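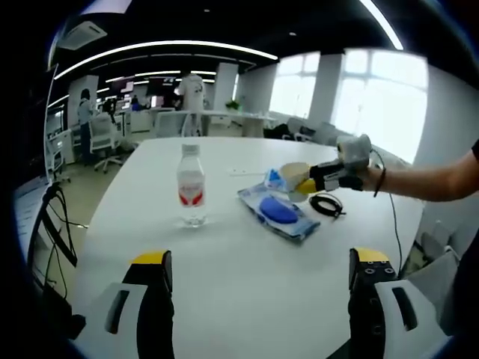
*Attachment 1 - big table, Casesham office, water bottle and blue packet*

**Ticket 1697: Room booking says the big table is taken. It is not taken.**
Opened by: Jummai Eze
System: Zenditz bookings, version 6
Priority: Low (set by system), High (set by me), Low (set by system again)

**Jummai Eze**
The big table shows as booked every day until May, all day, by a user called "Kelmendi Default". I've tried to cancel the booking and get error 717, "You are not the organiser of this event". I know I'm not. I would like to speak to whoever is.

Already tried: logging out, logging in, a different browser, the phone app, asking nicely.

**Chanida Kamolrat (support)**
Hi Jummai, thanks for the thorough list. Kelmendi Default is the account that was used to move bookings across from Pralden, your old system. It shouldn't own anything now. Could you send me the booking's history? It's under the three dots, then Details, then the other three dots.

**Jummai Eze**
Found the second dots. History says:

 created by: kelmendi.default
 repeats: daily
 title: TEST pls delete
 attendees: 66

The title does rather give the game away.

**Chanida Kamolrat (support)**
It does. I've deleted it from our side. Please refresh and try a booking for tomorrow morning.

**Jummai Eze**
Booked tomorrow at ten. Lovely. Five minutes later I had an email saying my booking had been declined owing to a clash with "TEST pls delete (copy)".

Everyone in Casesham has also had a cancellation notice for every single day of the original. My inbox is now mostly apologies from a table.

**Chanida Kamolrat (support)**
Sorry about that, I should have ticked "do not notify". The copy comes from the nightly sync with Pralden, which was meant to be switched off when you moved over and is still running. Each time we delete the booking, Pralden helpfully puts it back.

Steps taken:

1. Sync turned off for Casesham.
2. Copy deleted, notices off this time.
3. Kelmendi Default set to read-only.

Leaving this open overnight to see if it returns.

**Jummai Eze**
Sun 12 September, and yes, I am checking a table booking on a Sunday. No copy. My ten o'clock has stuck. The desk by the printer is now listed as "Room (null)" with seating for 0, but I can live with that if you can.

**Chanida Kamolrat (support)**
I can't, sadly. Raised separately and linked. Closing this one.

Status: Resolved
Linked: "Room (null)", unassigned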